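Chapter 6
Choosing and Testing an End Effector

6.1 Why the gripper comes before the arm

Many first projects start with the arm. A lab has one, or can borrow time on one, and the gripper is whatever was bolted to it last. This works for blocks and cardboard boxes. It works less well for cups, pan handles, spoons and lids, where small differences in finger shape decide whether an object can be picked up at all.

In Chapter 5 you learned how to describe a task as a list of contacts: which surface of the hand touches which surface of the object, in what order, and with what force. In this chapter you will use that list to compare grippers. By the end you should be able to set up a fair trial, run it on at least two grippers, and report the results in a form that another group can repeat.

The main example comes from a kitchen bench study run by Halldóra Ragnarsson and Bergþóra Sveinbjörnsson. They compared three grippers on the same arm, with the same objects and the same operator. The grippers are called Volura, Flisirow and Abella in this book, after the names used in the study. Volura is a parallel gripper with two flat fingers. Flisirow is also parallel, but its finger pads are soft and can be changed. Abella has three fingers that close toward a common center.

6.2 The test setting

A kitchen is a hard place to test a gripper. Polished metal reflects light and confuses depth cameras. Wall cabinets limit how high the elbow can rise, and a counter leaves little room behind an object for a finger to pass. Handles stick out in directions that the planner has to know about.
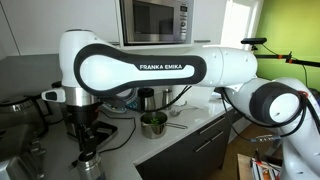 These limits affect the gripper as much as the arm. A wide hand may hold a saucepan well and still be a poor choice if it can't reach the pan without touching the jug next to it. For this reason the study recorded clearance as a separate result. A grasp that held the object but pushed a neighboring one was logged as a hold with contact, and it did not count as a clean grasp.

Cables need the same attention. A cable that hangs freely in one pose may pull tight in another, and the pull shows up in the force readings at the wrist. Before each block of trials, move the arm slowly through its full working range and watch the cables the whole way. Do this again after every gripper change, even if the new gripper uses the same connector.

6.3 What to hold constant

A comparison is only useful if one thing changes at a time. In the kitchen study the following were fixed for all three grippers:

Arm, controller and mounting position
Approach speed and the height at which the approach begins
Starting position of each object, marked with tape
Closing force, set to the same value where the gripper allowed it
Lighting and camera exposure

The last item was added after a pilot session in May. Morning trials had been run with daylight on the counter and evening trials without it, and the two sets could not be compared. The pilot data were dropped.

Each object was tried 10 times with each gripper. Ten trials will show a large difference between grippers - one that nearly always holds and one that often slips - but they will not separate two that perform almost equally. Section 6.5 returns to this point.

6.4 Recording a trial

Write down the result before resetting the object. The study used a short logging tool called Sirken, but a paper sheet will do. Each line should give the gripper, the object, the trial number, the outcome and one remark. Use a fixed set of outcomes: clean grasp, hold with contact, slip, miss, and stopped by the controller.

Keep the remarks plain. "Finger touched rim first" is useful to the next reader. "Bad grasp" is not.

Key terms for this chapter

End effector: the tool at the end of the arm
Clearance: the free space a gripper needs around an object
Stroke: the distance the fingers travel between open and closed
Payload: the mass the arm can carry, including the gripper itself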